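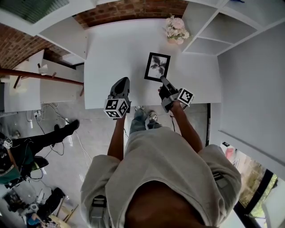 Hamisi Ondieki had looked after the pair of grippers at Halliday for 1,553 days, and he still said good morning to them before he wiped down their marker cubes — the left one first, because the left one sulked.

"She's pulling again," he said, and worked the jaws open and shut beside his ear, the way his aunt used to listen to melons at the Jarusstead market.

A grain of grit in the hinge, most likely. He fetched the little brush and the good oil, put the kettle on for the both of them, out of habit, and settled in to clean the joint properly, humming, with all of the morning still ahead of him.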